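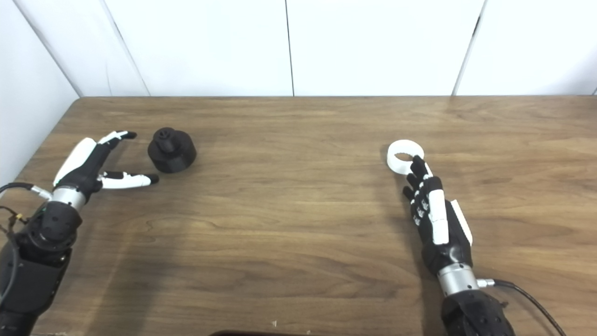 Veneered tabletop

A veneered tabletop is a table surface made by bonding a thin sheet of decorative timber to a core of cheaper or more stable material. The visible face is real wood and shows natural colour and grain, while the core provides thickness and stiffness. Tops of this kind are common in dining tables, desks, meeting tables and workbenches for light duties. They are distinguished from solid timber tops, which are glued up from full-thickness boards, and from laminate tops, in which the pattern is usually printed on paper beneath a layer of resin.

Contents
1 Construction
2 Grain and colour
3 Finishes
4 Care and repair
5 Manufacture at Ridgeway
6 See also

Construction

Commercial face veneer is generally less than one millimetre thick. Older hand-sawn veneers may be considerably thicker and can be recognised at the edge of the top, where the joint with the core is visible. The usual cores are particleboard, medium-density fibreboard and plywood. A second sheet, called the backing or balancing veneer, is applied to the underside so that both faces take up and release moisture at a similar rate. Tops made without a balancing sheet are prone to cupping.

The sheets are laid with adhesive and held under pressure until the bond has set. Flat panels are normally pressed between heated platens. Curved or irregular work is more often done in a vacuum bag. Edges are covered with matching veneer tape or with a solid timber lipping, the latter being preferred where chairs are likely to knock against the top.

Grain and colour

The appearance of a veneered surface depends on the species and on the way the log is cut. Quarter slicing tends to produce straight, narrow lines. Flat slicing gives broader figure with arches along the centre of the sheet. Rotary peeling, in which the log is turned against a blade, yields wide sheets with a loose and variable pattern. Irregular growth in the tree may add waves, swirls or curls to any of these.

Most rectangular tops are laid with the grain parallel to the long edge. Where one sheet is too narrow, adjoining sheets are matched. In book matching, every second sheet is turned over so that neighbouring sheets mirror each other. In slip matching, the sheets are laid side by side without turning. Book-matched tops sometimes show alternating light and dark bands, as the two faces of a sheet reflect light differently.

Medium and warm browns are widely used in household and office furniture. The shade may come from the timber itself or from a stain applied before finishing. Exposure to daylight alters most species: walnut generally becomes lighter, and cherry darkens. Objects left in one position for a long period may leave an outline.

Finishes

Lacquer and polyurethane are the most frequent factory finishes. Matte and satin grades scatter light and make small scratches less obvious, whereas gloss grades produce distinct reflections. Oil and hardwax finishes are easier to renew in patches but give less protection against spills.

Care and repair

Manufacturers generally advise a soft, slightly damp cloth, wiped along the grain and followed by a dry one. Abrasive pads and strong solvents are to be avoided. Standing water is a particular hazard at joints and edges, where it may reach the core and cause swelling.

Sanding requires caution, as the face can be worn through in a few passes of a power sander. Blisters are commonly treated by slitting the raised area along the grain, working adhesive underneath and clamping it flat. Missing pieces are replaced with patches cut from veneer of similar figure.

Manufacture at Ridgeway

The Trovura works at Ridgeway began pressing veneered tops as a sideline to its door business. Its first catalogued model, the Bilau table, was supplied in brown-stained veneer on a particleboard core, and nearly 3,000 were made. An order of 400 tops for schools in Zadbridge led the firm to adopt solid lipping on all four edges. The Bilau was withdrawn in July of its final year of production. Replacement tops remained available on request as of January 2025.

See also
Book matching
Edge banding
Marquetry
Plywood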